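Our project looked at how much water goes into washing up by hand, and whether a household could use less of it without anyone feeling hard done by. I had the idea in July, standing at my gran's sink in Balavano while she told me, very kindly, to turn the tap off. Han-gyeol Jeon shared the measuring with me and was far more patient about it than I was.

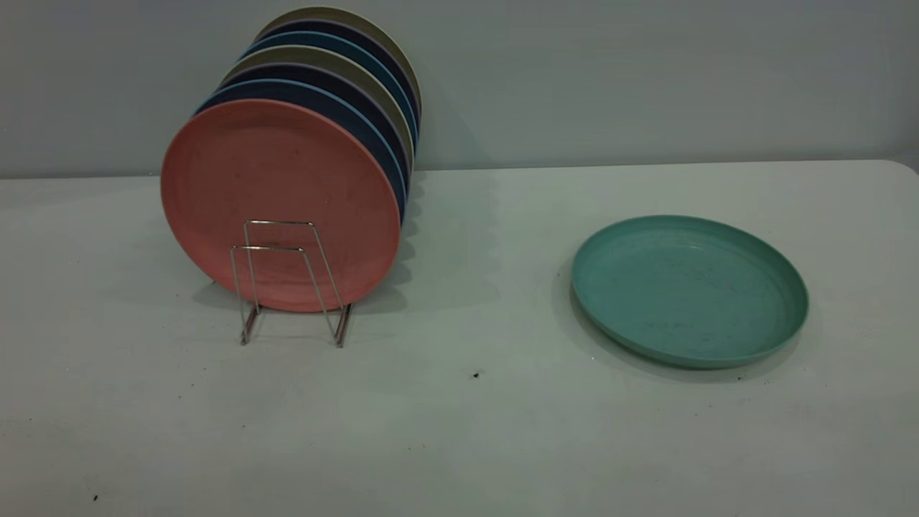

Does a bowl of water use less than a running tap?

In our kitchens it did, and the gap was widest after the evening meal, when people liked to rinse as they went along.

## How we measured

We kept a diary over 41 meals, catching the used water in a tub and pouring it into a jug marked in litres. Meal 17 had to be left out (the tub tipped over, and so did my notebook), which gave us 40 to work with. We tried 3 methods: tap running, one bowl, and a bowl with a second for rinsing.

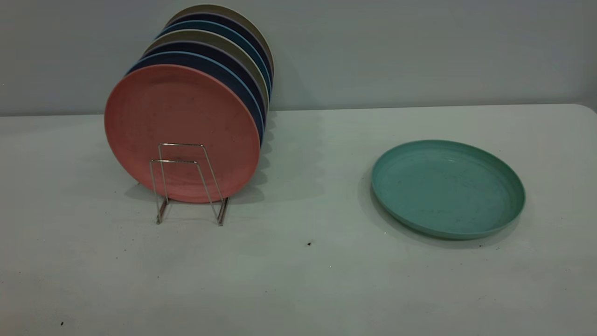

*Fig. 2: Plates standing upright in a wire rack.*

## What we would change

The two-bowl method was the one both families kept up afterwards, though my aunt still prefers her tap and I have stopped arguing. Next time we would like to weigh the water, as our jug was hard to read when the suds were high.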